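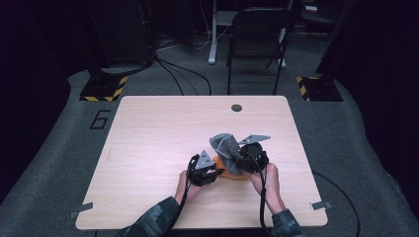
Relatório de progresso - comparação de garras manuais
8 ago. 2019

Desde o último relatório registámos 567 demonstrações com a garra Schmieder e 579 com a Clellard, sempre aos pares e com cabo. A tarefa com pano continua a ser a mais lenta - cerca de 88 segundos por tentativa. Jin-sol Yang reviu a calibração e rejeitou duas sessões da Clellard por folga nos dedos. Falta repetir essas sessões e testar o controlador Brutix. Ngozi Igwe entrega a tabela comparativa em dezembro.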